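Oreiller qui s'affaisse : regarnir ou racheter ?

Posté par Staliritz, dans Maison > Literie

Bonsoir à tous. J'ai acheté en septembre un oreiller carré garni de flocons de mousse, un Plananska, 400 grammes de garnissage d'après l'étiquette. Le soir, c'est un nuage. Vers trois heures du matin, c'est une enveloppe avec un souvenir de mousse dedans, et je dors à plat comme un gisant de cathédrale. Le vendeur me conseille de le « laisser vivre ». Je l'ai laissé vivre. Est-ce que ça vaut la peine d'ouvrir une couture et de rajouter du garnissage, et si oui combien ? Je couds mal mais je couds.

Kusileo
Oui, ça se fait très bien, à condition de découdre du bon côté : celui qui a été fermé en dernier, avec une piqûre visible. Découds la largeur d'une main, pas plus, sinon tu retrouveras des flocons jusqu'au printemps. Pour un carré de taille courante, je monte à 700 grammes si on dort sur le côté. Sur le dos, tu peux t'arrêter bien avant. Pèse le sac de flocons avant et après, la balance de cuisine suffit.

Remplis les coins d'abord -- c'est là que tout le monde bâcle -- puis le milieu, et ferme provisoirement avec des épingles. Ensuite, test : tu le prends par les côtés, tu le soulèves, tu enfonces les doigts.
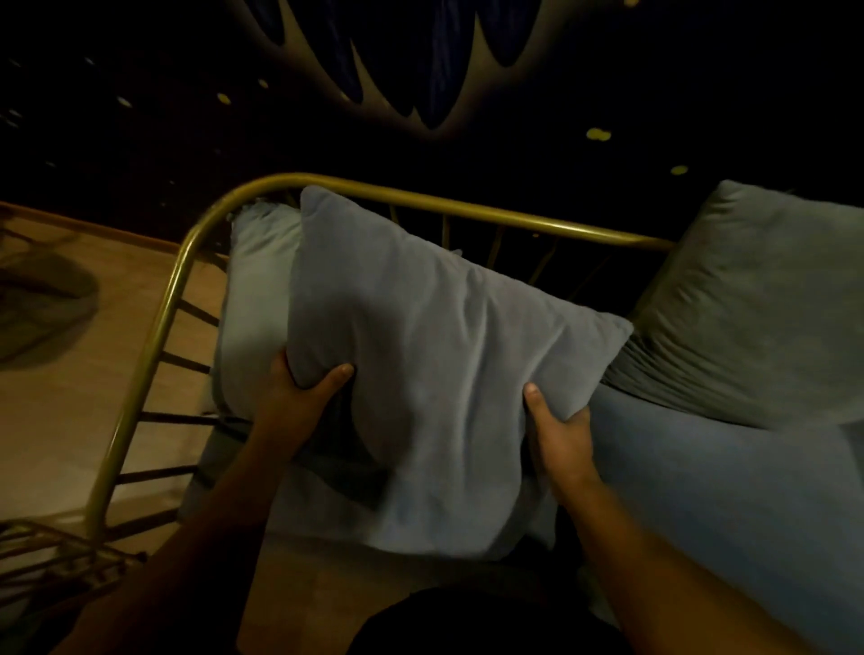
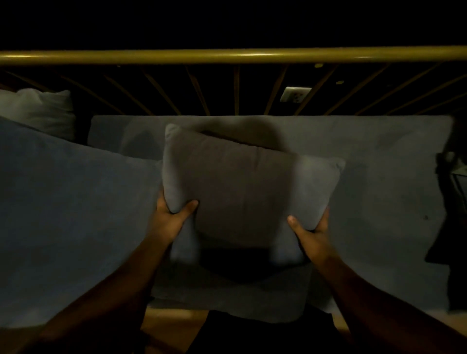 Prise à deux mains, par les côtés.

S'il se plie en deux comme une crêpe, il en manque. S'il te résiste, tu as fabriqué un pouf, retires-en. Dors dessus 2 nuits avec les épingles côté pieds du lit (je ne raconterai pas pourquoi je précise) et ne couds qu'après, au point invisible.

Kettani
Perso j'ai racheté. 323 messages lus sur ce forum au sujet des oreillers, à ce tarif-là mon temps valait plus cher que l'oreiller.

Staliritz
Merci Kusileo, c'est décousu depuis vendredi. Les coins sont remplis, le chat aussi est intéressé. Par contre mes nouveaux flocons sont plus gros que ceux d'origine, je mélange ou je mets tout au centre ?

Kusileo
Mélange, dans une grande taie fermée, en secouant. Dehors si possible.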